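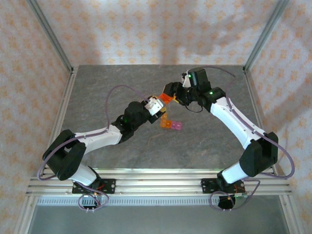
Block 328 was orange. The handover procedure, revised in May, allowed two seconds between contact and release, and the log for the Dromby bench showed that the last 31 transfers had taken longer.

The inspector from Fallard read the log twice. Wear on the block was within limits. So was the floor panel, which had been wiped and signed for. She entered both results and moved to the next line – reason for delay.

The form offered mechanical, electrical and other. She chose other, and a box opened with room for 3000 characters.

She compared the times again. The delay grew by the same small amount with each transfer, always after both sides had hold of the block. The grip force did not rise. Neither side pulled.

She wrote: Release is late. Cause not found. No damage to block.

Randdale would want a corrected figure by morning. She deleted the two-second limit, typed a longer one, and saved the procedure under a new revision number. Then she cleared the hold on the bench and waited for transfer 32 to appear in the log.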